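About Jultadel

Jultadel rents out plates. We also rent bowls, serving dishes and the tablecloths that go under them, but plates are what people call about, usually on a Thursday, usually having just done the math on how many cousins are coming.

We started in October with one shelving unit, a van that leaned to the left, and a set of dinnerware bought from a hotel that was closing. None of it matched. We had planned to sell off the odd pieces and buy something respectable in white. Then a bride in Wernwood picked out the odd pieces and left the respectable ones on the shelf, and our business plan was revised on the spot.

The stock now stands at 3,691 pieces, of which 3,000 are plates. They live in our room on Nedelcu Street in Wernwood, sorted by color and then by size, except for the greens, which have never agreed to be sorted by anything. You're welcome to come in and try combinations on the sample table before you order. Most people say they need ten minutes. Bring a snack.

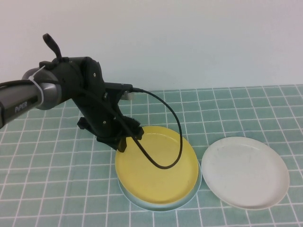

Yellow over pale blue, with a plain white plate alongside, on the teal grid cloth.

Stacking is the part customers worry about, and we have opinions. A plate on top of a slightly larger dish makes a Tuesday casserole look as though somebody planned it. Yellow gets along with nearly everything. White is for people who have been arguing about yellow for an hour. The cloth matters more than you'd think, and a check or a grid is very forgiving of gravy.

Our plates have been to weddings, funerals, a great many retirement lunches and one dog's birthday. They pick up marks along the way. We wash every piece and pull anything chipped or cracked, but a few gray scuffs from other people's forks come with the territory and we don't charge extra for them.

The heavier serving dishes belong to our Detia range, named after the street where we found the first box of them. They weigh what they look like they weigh. Please lift with your knees.

Minimum order is 6 place settings. Collection is free, and delivery within Wernwood takes 2 days. Scrape the plates before you send them back. You don't have to wash them, although some of you do, and we've noticed, and we think well of you.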